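Six mugs in the rack, one mug out on the tabletop by itself. A thread on household storage, which is what my evenings have come to.

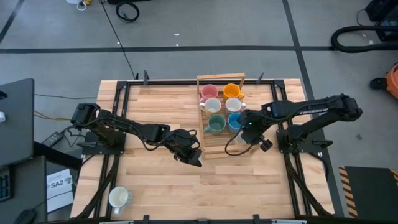
How many mugs do two people need?

Six, plus one for whoever drops by. We had a lot more than that until Friday.

2/ The rack came from Hellulstead, secondhand, and I carried it home by its handle like a man delivering milk. It's light wood with slats, and the listing called it a "mug tote." I have never toted a mug in my life. I do now.

3/ House rules, drawn up by me and ratified by me: two across, three down, all standing upright. Pink and mustard up by the handle. White and white in the middle. Green and light blue at the bottom. My wife asked if there was a legend. There is going to be a legend.

4/ There's still empty space at the low end. She says biscuits. I say a seventh and eighth mug. We've been here before, with the coat hooks.

5/ The seventh mug is white, like the middle two, and that has caused more trouble than I expected. Which white one is the spare? I had a system. Then I washed all three.

6/ Where the rest went: a box to my sister, a box to the charity shop, and one brown thing with a chip in the rim that I'm keeping for screws.

7/ Ivan Tkachenko replied to the last thread to say mugs should be stored upside down so dust stays out. Ivan, I drink 2,000 coffees a year. Dust doesn't get a chance.

8/ Handles: I tried pointing them all the same way. It looked like a shop. Now they point wherever they like and the kitchen feels lived in, or that's what I tell visitors.

9/ For those asking about the colors, they're mix and match from a Vurulier seconds bin. I went in for one blue mug. The pink was for balance. The mustard was because the pink looked lonely. I can't explain the green.

10/ Cleaning the rack: damp cloth between the slats, dry it straight after, leave the bottom end till last. A butter knife wrapped in the cloth gets into the corners. An old toothbrush is better but ours has gone missing and I have suspicions.

11/ My post about sorting the cutlery drawer got 329 likes. The one about my actual job got my mother.

12/ Biscuits are now in the low end of the rack. I was at work. Next week, the lids.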